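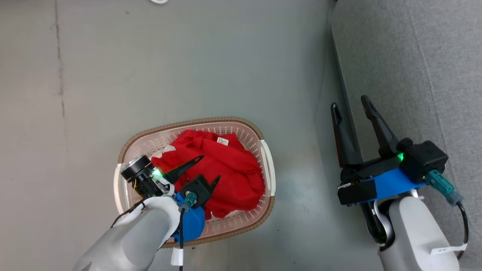
*The basket in question, with the red shirt in it. Care label is the small white one near the top.*

# Red cotton shirt, faded label, plastic basket: how do I wash it without dyeing everything else?

**Posted by nornine_flat** in Laundry and Fabric Care

I have a red shirt that I bought secondhand and have not washed yet. The care label is white and was probably legible at one time. What remains is faint. I can make out what may be a tub symbol and a triangle, but not the number in the tub or whether the triangle is crossed out. There is no brand label at the collar. The seller said it was all cotton and I have no reason to doubt it, but no proof either.

The details that may matter:

- Front-loading washer, shared, in the basement of my building. It has cold, warm and hot settings and no temperature readout.
- The water here is hard.
- I do not have a dryer at present. Things dry on a rack.
- I carry laundry in the plastic basket shown, the kind with small holes all over the body and a handle at each end.

My questions are these.

1. Is there a reliable test for whether the dye will run, short of washing it and finding out?
2. If it does run, is it worth trying to fix the dye, or do I just wash it separately forever?
3. Can damp red fabric stain the basket? The body is a light pinkish beige and I would like to keep it that color. The rim is tan with a woven texture molded in, and I suspect that would be hard to clean.
4. What temperature should I assume when the label cannot be read?

I have read the advice about vinegar and salt on several sites, and they contradict each other on the amount and on whether to do it before or after the first wash. I would prefer an answer from a person who has tested it.

*Edited 2018-10-04 to add the water hardness, as requested in the comments.*

---

**Ismail Belhaj**

I worked in the finishing department of a small dye house in Belarach and now do alterations, so I handle unknown reds fairly often. Taking your points in order.

**Testing for dye bleed.** Use an inside seam allowance or the inside of the hem. Do not use the front. Wet a spot the size of a coin with warm water and one drop of the detergent you intend to use. Lay a piece of plain white cotton on it, put a second piece behind it, and press with a warm iron until the shirt fabric is nearly dry. Look at both pieces in daylight.

- No color on either piece: wash with other dark or bright items on cold.
- Faint pink: wash alone the first few times, then retest.
- Clear red transfer: wash alone, and do not leave it sitting wet.

Rub a dry piece of white cotton over another hidden spot as well, ten strokes with firm pressure. This is a different test. Some reds are stable in water but rub off when dry, and these will mark a pale waistband or a car seat. Washing usually reduces rubbing transfer, as the loose dye is at the surface.

**Vinegar and salt.** Neither one fixes the dye on a finished cotton garment. Salt is used in the dye bath to drive certain dyes onto cotton. Acid is used with dyes meant for wool, silk and nylon. Both facts are correct in the workshop and have been carried over to home laundry, where they do not apply. Soaking in salt water removes some loose dye because soaking in plain water removes some loose dye.

There are commercial dye fixatives for cotton, sold for home dyers. They work on some dye classes and can shift the shade slightly. For one secondhand shirt I would not buy a bottle. If you already have one, follow the dose on the bottle by dry weight of fabric, and rinse fully.

**What to do instead.** Fill a sink or a bucket with cool water, put the shirt in by itself, and move it around for a few minutes. Drain. Repeat until the water stays close to clear. Two rinses are enough for most shirts. If the water is still strongly red after five or six, accept that this one will always be washed alone.

**Temperature.** When the label cannot be read, assume cold and a gentle cycle, no bleach, dry flat or on a hanger, iron inside out on a medium setting. All of these assumptions are safe for cotton and for most blends. The triangle you describe concerns bleach. Treat it as crossed out.

You can sometimes recover a faint label. Hold it against a window so that light comes through from the back, or photograph it close up and raise the contrast. Printed labels lose their surface ink first, and some of the print may still show in the weave. Check the side seam too. A good many shirts have a second label there with the fiber content, separate from the care symbols.

**Hard water.** It does not cause bleeding. It does reduce how well the detergent holds loose dye in suspension, so use the hard water dose printed on your detergent and do not pack the drum tightly.

**The basket.** I have not tested this enough to be certain. Others may know more.

---

**florodthorpe_linens**

I can take the basket part. I do housekeeping supplies for a guesthouse and we have gone through a lot of these.

Most laundry baskets of this kind are polypropylene or polyethylene. Check underneath for a recycling mark: 5 is polypropylene, 2 is high-density polyethylene. Both resist ordinary clothing dye quite well, and the dye does not bond with the plastic the way it does with cotton. What you get is dye water that dries on the surface. It wipes off with dish soap if you deal with it the same day.

Where it does become permanent, in my experience:

- **Scratches.** Zippers and hooks score the inside and color settles in the grooves. An older basket stains worse than a new one.
- **The edges of the holes.** Cheaper baskets have a slight burr on each hole. Water sits there by surface tension and dries last. Use a soft toothbrush.
- **Textured rims.** You are right to suspect it. A woven-pattern rim has a lot of small recesses, and a wet sleeve draped over the edge will drip into all of them. Keep wet items below the rim.
- **Time.** A wet red towel left overnight in a pale basket marked ours faintly, and I never got it out completely.

For cleaning, a paste of baking soda and water, left for 40 minutes and scrubbed lightly, then rinsed. On our white baskets I have used diluted bleach, but I would not on a colored plastic. It took the tint unevenly on a blue one. Do not use acetone or abrasive powder.

The simplest prevention is to line the basket with an old light towel for the trip from the washer. If pink shows up on the towel you have also learned something about the shirt.

The holes will not save you from drips. Set the basket on a bath mat or in the tub if the contents are wet, particularly on a light floor or on unsealed grout.

One more point about carrying. Wet cotton is heavy, and on most molded baskets the handle fails before the body does. Lift by both handles and keep the load even from end to end. I had one crack right at the joint where the handle meets the rim, with a full load of bath towels, on the stairs.

---

**Pešek**

just wash it with a color catcher sheet. been doing it for years, never had a problem. cold water obviously

---

**Comments**

**nornine_flat:** Thank you. I did the iron test on the inside hem. Faint pink on the front piece, nothing on the back one. The dry rub was clean. I will rinse it in the sink and then wash it alone.

**nornine_flat:** The window method worked in part. The tub has a 40 in it and the triangle is crossed out. No second label in the side seam.

**Ismail Belhaj:** Forty is Celsius and it is a maximum. Cold is still the better choice for the color. On the sheets: they catch dye that is already in the water, and they do that reasonably well at the level of faint pink. They do nothing for a shirt lying wet against another item after the cycle ends. Take it out promptly.

**florodthorpe_linens:** Agreed on taking it out promptly. Shared basement machines are the worst for this, because people get delayed. Set a timer on your phone.

**nornine_flat:** The bottom of the basket has a 5 on it, so polypropylene. I will line it with a towel for now.

**Pešek:** the sheets can be used twice if they come out pale

**Ismail Belhaj:** I would not reuse them. There is no way to see how much capacity is left.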